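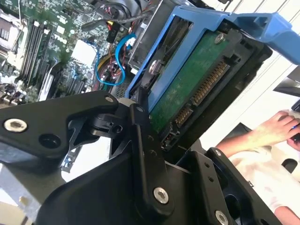 How a Computer Remembers Things

A computer has to keep two kinds of information. The first kind is what it needs now, such as the game you are playing. The second kind is what it must keep for later, such as a story you saved last week. Different parts do these two jobs.

Storage: the part that keeps things

A hard drive is a metal box with one or more flat, round discs inside. The discs are called platters. They spin very fast. A small arm moves across each platter, and the tip of the arm can make tiny spots on the surface magnetic in one direction or the other. One direction stands for 0 and the other stands for 1.

The spots stay as they are when the power is switched off. This is why your story is still there in the morning.

In many desktop computers the drive sits in a plastic holder called a carrier or caddy. The carrier slides into a space called a bay and holds the drive still.

Some computers use a solid-state drive instead. It has no moving parts. It stores 0s and 1s as small amounts of electric charge held in chips.

Memory: the part that works quickly

Memory is also called RAM. It is made of chips on a thin, narrow board, and the board pushes into a long slot. RAM is much faster than a hard drive, but it forgets everything when the power goes off. If you have typed a page and not saved it, the page is only in RAM.

When you open a saved story, the computer copies it from the drive into RAM. When you press Save, it copies the story back again.

The board that joins them

The motherboard is the large flat board inside the case. Thin metal lines called traces run across it and carry signals from one part to another. The processor, which does the sums, fits into a socket on the same board. Cables join the board to parts that are further away.

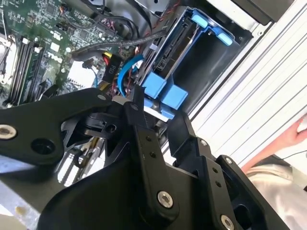
A motherboard with four memory slots.

Bits and bytes

A single 0 or 1 is called a bit. Eight bits make one byte. In simple English text, one letter takes up one byte, and so does one space or full stop.

The word "Herkarstead" has 11 letters, so it needs 11 bytes. A note with 219 letters, spaces and full stops needs 219 bytes. A longer one with 534 needs 534 bytes. Pictures need far more — a photograph may fill several million bytes.

Try it

Write a message of exactly 100 bytes. Remember to count the spaces.

Words to know

Bay: a space in the case where a drive fits.
Platter: a spinning disc inside a hard drive.
RAM: fast memory that is emptied when the power goes off.
Trace: a thin metal line on a circuit board.

Lerelgate Junior Science Pages, sheet 19
December 2019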